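6. The white table

This section covers the square white table, its two plants, the green board and the black container. Wall fixings are in section 5. If your set came as a Wurnby bundle you will also have the maker's leaflet, which promises the whole job in 21 minutes with no tools. Junpei Kudo did it with the leaflet open beside him and took most of an evening. Plan for an evening.

Before you start

Lay out the parts where you can see them. The packing list gives part 288 as "top, complete", which I take to mean the top with the cable hole already cut. Check yours before you throw the box away. A Sirkel top with no hole looks the same from underneath until you turn it over, and their returns desk wants the original carton.

The leaflet calls the finish wipe-clean. It is, for dust. For coffee and felt pen I have my doubts, and the remedies in the leaflet (one of them is lemon juice) should be tried on the underside first.

Placing the table

1. Decide which edge is the back. The cable hole belongs near the wall. Two people in our house have put it at the front and both said they meant to.

2. Carry the table in. Do not drag it, whatever it says about "glide feet". On planks, the glide feet glide until they meet a bit of grit.

3. Push the back edge up to the wall. If there is a skirting board it will stop short, and anything thin you put down at the back will go into the gap. Pencils are the usual loss.

4. Press on each corner in turn. If it rocks, turn the foot under that corner half a turn and press again. The leaflet says the feet level themselves. Mine did not.

5. Run a hand along the top. Any film left on from the factory comes off now, while there is nothing to lift out of the way.

Note: a white table against a white wall shows every mark on both. You can buy the Benítez wall cream for this. It costs more than a small tin of paint and I could not tell the treated patch from the rest.

The plants

6. Stand both pots at the back of the table, flowers on the left, succulent on the right, with a hand's width between them. Leave the cable hole uncovered.

7. Put a saucer or cork mat under any pot that is going to be watered. "Sealed base" on a pot label means very little in my experience, and a ring on a white top is there for good.

8. Turn the pots so the fuller side faces the room.
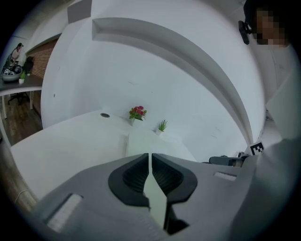 9. Leave them alone for a week before deciding you need a third. The bundle advert shows several pots on a table this size, and you have to wonder where those people put their elbows.

Caution: keep water away from the hole. It goes straight through to whatever is plugged in underneath.

Cables

10. Feed the plug end down through the hole from above. If the plug will not go, do not force it. Take the cap out, if yours has one, and try with the pins pointing straight down.

11. The lead supplied is 156 cm. That sounds generous in the shop. Take off the height of the table and the bend at the back and it will reach a socket directly behind, and not much else.

12. Leads that have to cross the floor should be kept to one side, out of the path to the chairs. The stick-on clips in the bundle held for a few days in November and then let go overnight. Screwed clips are duller and they stay up.

The green board and the black container

The Rudeck catalogue sells the board as a lap tray, a magnetic noticeboard, a divider and a "creative surface". I would pick one and see how it gets on. Ours held no magnet we own.

13. Set the container down in front of the table with enough room to stand behind it.

14. Hold the board upright by its lower edge, one grip on each side, and keep it level. Held at one side only, it swings.

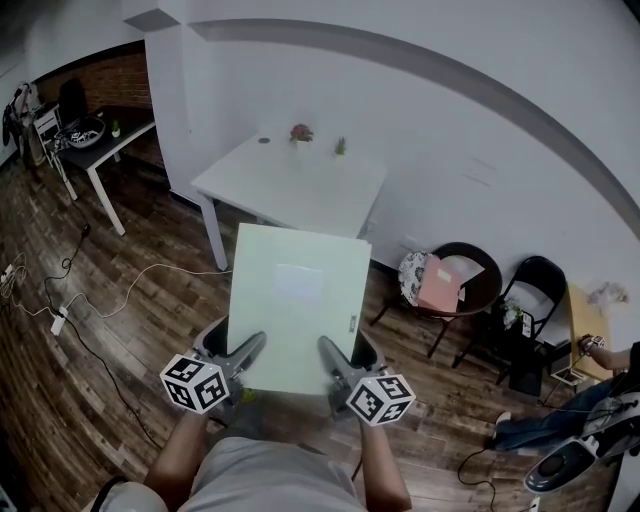

15. Lower it slowly and stop if it catches. A board that is a little too wide will go in at a slant and then refuse to come out again, and levering it against the rim is how ours got its dent.

16. Once it is in, let go of one side first and see whether it leans. If it does, put something soft between board and rim. A folded tea towel does as well as the foam strips sold for the purpose.

Note: small things collect at the bottom of the container. Take them out before the board goes in. Fishing for a lost pen cap with the board in place is possible, just.

Thin items

17. Cards, slips and loose labels are better picked up by the edge than scraped along the top. Pinch, lift straight up, then move sideways. Scraping leaves fine grey lines that the wipe-clean finish does not, in fact, wipe clean of. 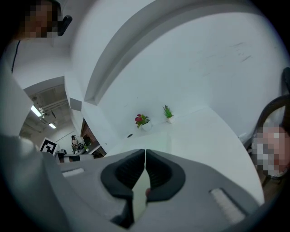

18. Put thin items in a tray or an envelope straight away. If you set them down at the back "for now", see step 3.

Checking after a month

Go round the feet again with a press on each corner. Look under the saucers. Pull gently on every lead where it passes through the hole; if one has gone tight, somebody has moved the table, and will deny it.

The leaflet also recommends 6 drops of its own polish on a dry cloth each week. I have used a damp cloth and nothing else, and the top looks the same as my neighbour's, who buys the polish.

Spare feet and hole caps are listed in section 9. Order the caps in pairs.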